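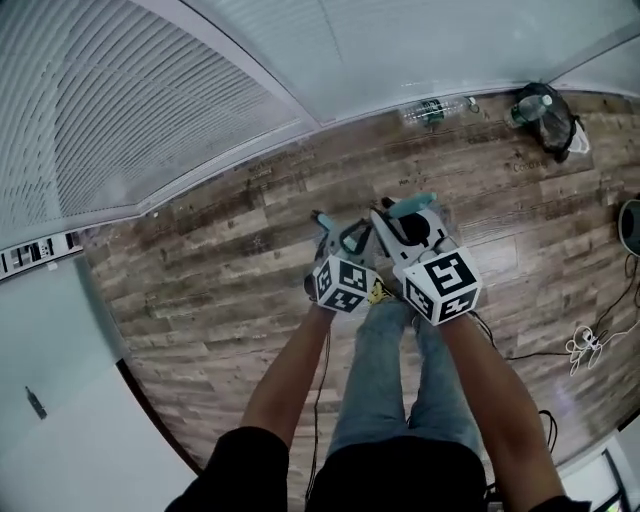 Sol imitation parquet dans une pièce de travail : comment le nettoyer et gérer les câbles qui traînent ?

Posté par Nuno Coelho dans Sols et revêtements

Bonjour à tous,

J'ai repris en juillet une pièce qui sert à travailler, avec un sol en lames aspect bois, dans des tons bruns, gris et beiges, avec un veinage vieilli. Je ne sais pas si c'est du stratifié ou du vinyle, le propriétaire ne le sait pas non plus et je n'ai aucune facture. Il se souvient seulement du nom Grodeck, sans pouvoir dire si c'était la marque ou le magasin.

Mes soucis sont les suivants.

D'abord les câbles. J'ai des câbles noirs et des câbles blancs qui courent par terre, certains en paquet, et je passe mon temps à les soulever pour balayer. La poussière s'accumule dessous. Je ne veux pas percer les plinthes et je ne peux pas tout brancher au même endroit.

Ensuite les bouteilles. On boit en travaillant, les bouteilles finissent par terre au fond de la pièce, près des sacs, et il y en a toujours une de couchée. J'ai retrouvé deux fois une petite flaque le matin. Pour l'instant les lames n'ont pas bougé, mais j'aimerais savoir si je risque un gonflement.

Enfin le produit. J'ai utilisé un nettoyant Flilivar trouvé sous l'évier, un bouchon dans un seau. Depuis, le sol a l'air terne quand la lumière passe par les stores, avec des traces dans le sens de la serpillière. Est-ce que ça part, ou est-ce que j'ai abîmé la surface ?

La pièce est utilisée tous les jours, on y travaille debout et on marche beaucoup. Je préfère une solution simple, que tout le monde peut suivre.

Merci d'avance.

3 réponses

mado_38

Bonjour Nuno,

Avant de choisir un produit, il faut savoir sur quoi vous marchez. Soulevez une barre de seuil ou regardez la tranche d'une lame dans un placard ou autour d'un tuyau. Si vous voyez du brun, comme du carton très serré, c'est du stratifié. Si la tranche est en plastique, souple ou rigide, c'est du vinyle. Au toucher, le stratifié est plus dur et sonne plus creux quand on tapote avec l'ongle.

Pour l'eau, la différence est importante. Sur du vinyle, une petite flaque oubliée la nuit n'a en général pas de conséquence, à condition qu'elle ne passe pas sous les lames. Sur du stratifié, c'est le joint qui souffre : l'eau entre entre deux lames, le support gonfle et les bords se relèvent. Passez le doigt en travers des joints à l'endroit des deux flaques. Si vous sentez une petite arête, l'eau est entrée. Si c'est plat, essuyez bien la prochaine fois et surveillez.

Pour le voile terne, je pense à un reste de produit. Je ne connais pas le Flilivar, mais beaucoup de nettoyants laissent un film quand on ne rince pas. Essayez sur un coin, derrière un meuble :

Aspirez d'abord, avec la brosse à poils et sans rouleau dur.
Préparez de l'eau tiède, sans rien dedans.
Essorez une serpillière en microfibre jusqu'à ce qu'elle ne goutte plus du tout.
Passez dans le sens des lames, puis essuyez tout de suite avec un chiffon sec.

Si le coin redevient net, faites le reste par petites zones en changeant l'eau souvent. Il faudra peut-être deux passages. Si rien ne change, mettez une cuillère à café de savon neutre dans le seau et rincez ensuite. Pas de vapeur, pas de cire, pas de poudre à récurer. Évitez aussi le vinaigre tant que vous ne connaissez pas le revêtement.

Pour les câbles, il existe des goulottes plates à poser au sol, avec un dessus bombé. On les utilise dans les bureaux. Prenez un modèle en caoutchouc non adhésif si le sol est en stratifié, mais attention sur du vinyle : certains caoutchoucs laissent une marque jaune qui ne part plus. Dans ce cas, vérifiez que le fabricant l'autorise. Les adhésifs forts sont à éviter dans les deux cas, surtout si vous êtes locataire.

Le plus efficace reste de faire courir les câbles le long du mur, dans une goulotte posée contre la plinthe, et de ne traverser la pièce qu'à un seul endroit. Pour la longueur en trop, des bandes auto-agrippantes et une petite boîte fermée aux deux bouts ajourés. Ne serrez pas en rouleau un cordon d'alimentation qui travaille beaucoup, il chauffe.

Nuno Coelho a commenté : Merci, c'est très clair. J'ai regardé sous la barre de seuil, la tranche est brune, donc stratifié. Les joints sont plats au doigt, sauf un peut-être, je ne suis pas certain. L'eau tiède seule a déjà bien amélioré le coin derrière la porte, je continue ce soir.

mado_38 a commenté : Pour le joint douteux, posez une règle en travers et regardez à contre-jour. S'il y a du jour d'un côté, notez l'endroit et comparez dans un mois. Un léger gonflement redescend parfois en séchant, mais pas toujours.

brico_ju

Moi j'ai mis du scotch de chantier et ça tient très bien, 2 ans que c'est là. Pour les bouteilles il suffit de les reboucher.

mado_38 a commenté : Au bout de 2 ans, la colle risque de rester sur les lames quand vous allez le retirer. Je ne le conseille pas dans une location.

Tessier.P

Bonjour,

J'ajoute un point sur le rangement, parce que les produits ne règlent pas tout. Nous avions le même problème dans un atelier, avec des sacs et des boissons posés contre le mur. Nous avons mis une étagère basse à l'entrée, avec un bac en plastique à rebords sur le plateau du bas. Les bouteilles vont dans le bac, debout, et les sacs sur le plateau du dessus. S'il y a une fuite, elle reste dans le bac. Il faut le vider de temps en temps, c'est tout.

Pour les câbles, étiquetez les deux bouts avant de commencer. Je ne l'ai pas fait la première fois et j'ai perdu une matinée à tout suivre à la main. Séparez aussi ceux qui restent en place de ceux qui suivent les gens quand ils bougent. Ces derniers ne doivent pas aller dans une goulotte, il leur faut du mou. Un crochet au mur permet de les suspendre quand on ne s'en sert pas – cela libère le sol pour le balai.

Côté produit, j'utilise le savon neutre Cikum, très peu dosé, une fois par semaine. Le reste du temps, un balai microfibre à sec suffit. Dans une pièce où l'on marche beaucoup, c'est le sable qui raye le plus, donc mettez un bon tapis devant la porte. Pensez aussi aux patins en feutre sous tout ce qui a des pieds, et changez-les quand ils sont tassés, car un patin plein de gravillons raye autant qu'un pied nu.

Nuno Coelho a commenté : Bonne idée pour le bac, j'en ai un qui ne sert pas. Je vais commencer par là et par les étiquettes. Pour la goulotte j'attends d'avoir mesuré le passage jusqu'à la porte.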